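Rental walk-through, Flivilville cabin, night before we drive out
Filled in by: Siham Hakim
Date: 11/24/22
Copy to: Nasrin, Carla, and Paula Ghiță at Caruso (the rental people)

Doing this the way Nasrin did it last trip, OK / not OK / comment. Typing on my phone, sorry. Anything marked FIX needs to go to Paula before the next guests, anything marked US is on us before we leave in the morning.

DOORS AND WAYS OUT

Front door locks and unlocks from inside without key: OK
Comment: sticks at the bottom. Lift while you turn.

Back door: OK
Comment: bolt is stiff. Carla got it with both hands. Would not want to do that in the dark with smoke. FIX.

Bedroom windows open wide enough to climb out: 1 OK, 1 not OK
Comment: small bedroom window painted shut. Sawsan slept in there all week and none of us checked till tonight. FIX, and put it first on the list please Paula.

Key box code works: OK

Outside steps: OK but
Comment: slick with frost by 4 in the afternoon. There's grit in the bucket by the woodpile, use it. Handrail solid.

SMOKE, GAS, FIRE

Smoke alarm, hall: OK, tested, very loud
Smoke alarm, upstairs: not OK
Comment: chirped on Tuesd– sorry, chirped on the second night, battery swapped from the drawer, still chirps. Think the whole unit is old. FIX.

Carbon monoxide alarm: OK
Comment: on the shelf, not on the wall. Instructions say either is fine, so leaving it.

Fire extinguisher: OK, needle in green
Comment: it's behind the coats. Move to kitchen side. I moved it. Please dont move it back.

Woodstove: OK
Comment: door seal looks tired but draws fine. Ash bucket is metal with lid, good. Ash from tonight goes in the bucket and the bucket goes OUTSIDE on the stone, not on the deck. US.

Space heater in small bedroom: not OK
Comment: cord gets warm at the plug. Unplugged it, left a note on it. FIX or toss.

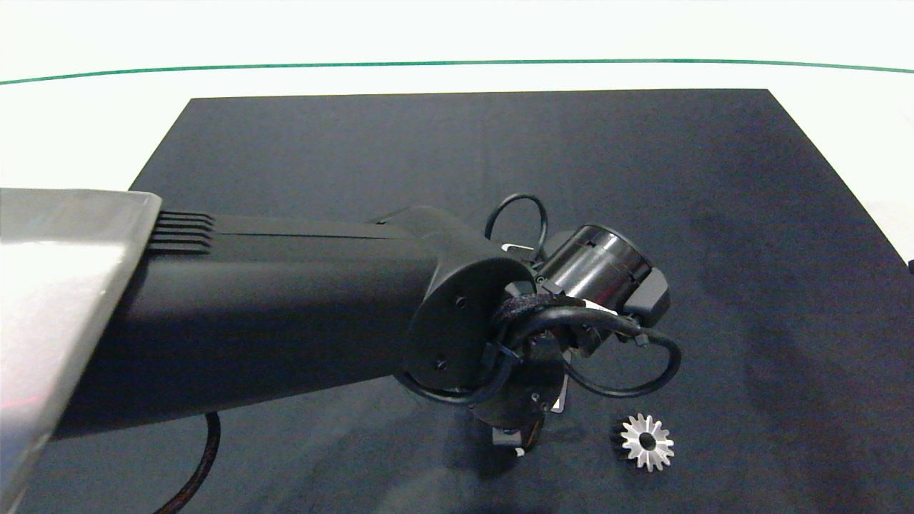
KITCHEN

Gas rings light first time: 3 yes, back left no
Comment: use a long match for back left or skip it.

Fridge cold enough: OK
Kettle: OK
Knives: blunt, all of them, which is its own safety problem
Water: runs brown for the first minute after a night off, then clear. We drank bottled anyway. Paula says tested in November, would like to see the sheet.

BATHROOM

Hot water: way too hot. Ran it with the candy thermometer from the drawer and it was nearly 60 C. Warn anyone with kids. FIX, turn the tank down.
Bath mat: missing, used a towel
Outlet by mirror: OK, test button trips it like it should

OUTSIDE

Deck boards: OK except the one by the grill, gives a bit. Step over.
Lake path: not OK after dark. No lights, roots everywhere. Headlamps only. Carla went over on the last bend, fine, just muddy and annoyed.
Canoe: did not use. Life vests in the shed are mildewed, one buckle broken. FIX or put a sign up.
Driveway: 100 yards of ice at the top end. Sand it before loading the car, not after like we did on the way in. US.

CAR, BEFORE WE GO

Tires: Nasrin checking in the morning, cold
Washer fluid: low, top up in town
Chains: in trunk, ON TOP of the bags this time
Blanket, flashlight, water, phone cable: in the back seat, Sawsan has them
Gas: half. Next station after Flivilville is a long way, the one by Kindus was closed when we came through. Fill up here even if it costs more.
Driver swap: Nasrin first, me after the pass. Carla is off the list, her wrist is still sore from the path.
Pass road: check the state page before we pull out. If it says chains we wait for daylight, no arguing. Checkout is 11 so there's time for a proper breakfast either way.

GENERAL COMMENTS

First aid kit in the hall closet was mostly empty. Left our spare bandages and the burn gel in it. Tweezers are ours, bringing those home.

No phone signal in the cabin at all. One bar at the mailbox. The emergency sheet on the fridge has the address but no directions from the main road, and the turn is easy to miss. Wrote them on the back. Paula could you type that up properly and tape it by the door.

Would I come back, yes. The lake at sunrise was worth the whole drive and the stove makes the place. But the upstairs alarm and the painted window need doing before anybody else sleeps here.

Sheets in the tub, trash in the car, key back in the box. Nasrin to initial when shes done the tires.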